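Call for participants: help a robot arm learn when to hesitate
Skesside Manipulation Group, Lostcombe
Posted January 2021

We are looking for adults with no background in robotics to spend three sessions watching a robot arm reach for groceries and telling it when it ought to think twice. If you have ever stood behind someone at a self-checkout and silently willed them to turn the bag around, you have most of the skills we need.

What the study is about

Most robot arms learn grasping from demonstrations. A person drives the arm, the arm picks up the box, and the recording goes into the pile. The trouble is that skilled people are smooth, and smooth recordings contain very little doubt. A model trained on them reaches for everything with the confidence of a man assembling furniture without the leaflet.

Our method, which we call Akard, adds a second person. While the arm moves, an observer holds down a key whenever the grasp looks doubtful to them and lets go when it looks fine again. That's the whole contribution of the observer. No steering, no shouting. We use the key signal to weight the training data, so that doubtful stretches teach the model to slow down and take another look before closing its fingers.

In our first round we ran 2000 reaches with lab members as observers. The model trained with the doubt signal knocked over fewer boxes than the one trained without it, and took longer over nearly everything. We consider this a result. It also has an obvious hole, in that the observers all knew the arm well and had spent months being disappointed by it. We need people who haven't.

The task is ordinary shelf work with ordinary packages: cereal, oatmeal, snacks. Boxes are a good test of doubt. They look easy, they stand close together, and one turned a little away from its neighbors asks for a different approach angle than the rest.
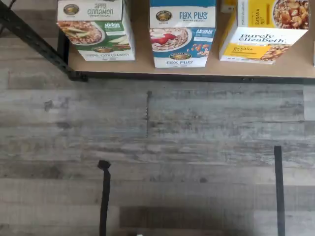
Gerrit Chauke, on reading a draft of this call, objected that a held key measures boredom as much as doubt, that a tired observer will lean on it or forget it exists, and that we should say so before somebody else does. Fair enough. We are saying so. Sessions now have breaks in them, and every participant will see a few recordings twice, spaced well apart, so we can tell how steady each person's doubt is. You will not be told which ones. If your doubt turns out to be all over the place, that is useful to us and will not be held against you at parties.

What you would do

You take part from home, on a laptop or desktop computer with a real keyboard. Phones don't work for this, and neither do tablets, though people keep asking. You watch short recordings of the arm reaching into shelves, hold the space bar when you doubt the grasp, and release it when you stop doubting. After each block you answer a couple of plain questions in your own words about what worried you. "It looked wrong" is an acceptable answer. "The fingers were going to catch the next box" is a better one.

Some recordings come from close to the gripper and others from farther back, where you see the arm and the shelving together. Part of what we want to learn is whether people doubt the same moments in both.

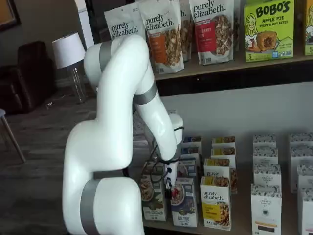
The hardest part of the job is deciding what counts as a worry. People new to it tend to watch the fingers and nothing else, and the fingers are often the least of our problems. There's the box behind the box: our cereal stands in columns running toward the back wall, and pulling on the front one is only half the question. There are also the cables that loop down from the wrist and dangle in front of the nearest packages, which a person watching from farther back may notice well before anyone watching the gripper would. We don't tell observers to press for cables. We don't tell them not to, either. If a dangling cable bothers you, press the key, and if it doesn't, leave the key alone and we will learn something about cables and possibly about you.

Who can apply

You should be an adult, able to see the screen comfortably (glasses are fine) and able to hold down a key for several seconds at a stretch. If holding a key is difficult, tell us. We have a foot pedal we can mail out, and data from the pedal is treated the same way.

You should not have worked with robot arms, in a lab or in a factory. Robot vacuums do not count as experience, even if you have named yours. You don't need to like robots. We would welcome a few people who actively distrust them, as the lab is badly short of those.

Time and pay

Each participant completes three sessions within 6 weeks, at times you choose. You receive $40 per session, paid after each one, whether or not you come back for the next. There is no bonus for agreeing with other participants. We tried offering one in a pilot and everybody became very agreeable.

The last sessions will run in April. We will send you a short write-up of what we found, in regular English, with the embarrassing graph included.

Your data

We keep your key presses, your written answers and the type of keyboard or pedal you used. We do not record your camera or microphone. Names are stored apart from the data and deleted once payments have cleared. You may stop at any point and have your data removed, without giving us a reason.

How to apply

Write to Shagufta Paracha at the Skesside Manipulation Group with the subject line "Akard observer." Tell us what computer you use and what hours suit you, and describe in a sentence or two the last time you watched someone pick something up badly. We do read these. The answer has no effect on selection, but it sets the tone for lab meetings.

Applicants who took part in the earlier Intarasuk drawer study are not eligible this time. You know too much about drawers.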